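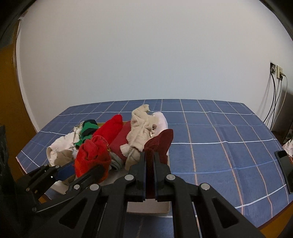

A hand-held gripper closes on a maroon sock in one of the sorting sessions run by Wikmont.

Vilja Kettunen has picked up more socks this winter than she cares to think about, and she has done it with a pair of long black jaws instead of her fingers. Her job at Wikmont is to show a robot how laundry is handled. She holds the gripper by its grip, reaches into a cardboard box of clothes, closes the jaws on one item and lifts. Then she does the next one.

By the end of February the company had 1,671 recordings of this kind that it considered good enough to keep. Another 974 were set aside. In most of those the jaws took two garments at once, or the hand moved so fast that the camera on the tool lost sight of the cloth.

"People pick up a sock without looking at it," Kettunen says. "With the gripper you have to look. You choose the fold you want, you line up, you close. If you rush, the recording is no use to anyone."

Wikmont is a small firm, and laundry is its only subject. Its first customer, the linen service Vestell, wants a machine that can take mixed items out of a bin and separate them before they are washed. Towels and sheets are already handled well by older equipment. The trouble is the small stuff: socks, gloves, baby clothes, thin knits that cling to whatever is next to them.

For its first year the firm taught the robot by remote control. An operator sat at a desk with a controller in each hand and watched the arm on a screen. It worked, but it was slow. There was a short delay between the hand and the arm, and the operator could not feel whether the cloth was caught. On a good day one person finished 20 usable recordings before lunch.

The hand-held tool changed the pace of the work. The robot is not needed in the room at all. A person carries the gripper to wherever the clothes are, and the camera records the jaws and the pile together, close to the way the robot will later see them from its own wrist. Kettunen and her colleagues now record on kitchen tables, on beds and on the floor of a hallway.

"The table matters less than you would think, and the tablecloth matters more," says Kalevi Kiiskinen, who trains the software. A checked or patterned cloth under the box is welcome, he says. A system that has only seen a bare gray bench tends to get confused by the first pattern it meets.

Color is another concern. Kiiskinen asks for boxes where similar shades lie close together, such as dark red against bright red or white against beige. A red sock on a white towel is easy to find. A maroon sock beside two other reds has to be found by its edges and its folds, and that takes many more recordings to learn.

The firm still uses remote control for one part of the job. When the robot gets stuck during a test, an operator takes over from the desk, frees the item and hands control back. Those rescues are saved and added to the training set. Kiiskinen values them highly - they show the way out of a mistake, and a clean demonstration rarely includes one.

The rules for the hand-held sessions fit on a single sheet. Take one item at a time. Come in from above if there is room. Close the jaws fully before lifting. Do not shake the garment loose if a second one comes along with it; put both back and start over. Leave tags and small ornaments on the clothes.

Sessions last 19 minutes, followed by a break. The tool is not heavy, Kettunen says, but the wrist stays at an odd angle and the thumb gets tired. She changes hands when she can. The recordings she makes with her left hand are a little slower, and Kiiskinen keeps those too.

A trial at Vestell is planned for a Wednesday later this spring, with one arm, one bin and a person at the remote desk. Until then the boxes keep being filled and tipped over and filled again. Kettunen has asked for more wool. The knits she has now, she says, have started to come apart at the cuffs.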